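Fivora Residents Association
Minutes of the General Meeting
September 26, 2018

The meeting was called to order by the Chair at 7:05 p.m. in the lower hall. A quorum was present. The Secretary took the minutes.

Approval of previous minutes

The minutes of the last meeting were read. One correction was made: the gate on Hsu Lane opens inward and was listed the other way. Minutes approved as corrected.

Finance report

The checking account stands at $411 after the mowing bill was paid. Two households still owe dues for the year and reminders will go out with the next newsletter. The report was accepted without a vote.

Old business

1. Drainage on Hsu Lane. The county has looked at the low spot by the mailboxes and agrees the culvert is undersized. They have put it on their list but would not give a start date. In the meantime residents are asked to keep leaves out of the grate. A member asked if the Association could buy a larger grate itself. The Chair said the grate is county property and we would need permission in writing. Secretary to send a letter.

2. Parking at the Tostum end. Complaints continue about trailers left overnight on the grass strip. The wording for a sign was read out and discussed at length. Some members felt it was too strong. It was agreed to take out the line about towing and leave the rest. A quote of $159 for the sign, with post, was approved by show of hands.

3. Covers for the hall tables. The flowered pattern was preferred over plain white, with the blossoms on a white ground and the thin stems and gray-green leaves between them. Two members thought it would show coffee stains. Motion to go with the flowered pattern was made, seconded and carried.

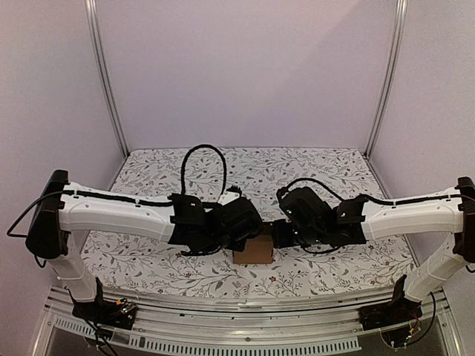
4. Hall heating. The thermostat in the back room has been replaced. The front room is still slow to warm up and the furnace filter is due to be changed. Anyone using the hall in the evening should turn the heat down to 60 before locking up. A note to that effect will be taped by the door.

New business

5. Path to Plivier Park. The footpath behind the last row of houses is washing out where it meets the park fence. One member offered the use of a wheelbarrow and tamper. Motion to spend up to $300 on gravel was seconded and carried, with one opposed. The member opposed asked that it be noted that the park district should pay for this.

6. Hall rental rate. It was suggested that the rate for non-members be raised. After discussion this was tabled until the insurance renewal comes in.

7. Spring cleanup. To be held in March, on a date to be set. The Secretary will ask the county for a dumpster early this time, as it arrived late this year and brush was left at the curb for more than a week.

Open floor

A member reported that the streetlight at Hsu Lane and the Tostum turnoff is out again. The pole number is needed before it can be reported. A member who lives nearby will get it.

A request was made for a key to the supply closet. Keys are signed out by the Secretary.

A set of reading glasses in a brown case was left after the last meeting and is in the kitchen drawer.

The meeting was adjourned at 8:40 p.m.

Respectfully submitted,
Secretary, Fivora Residents Association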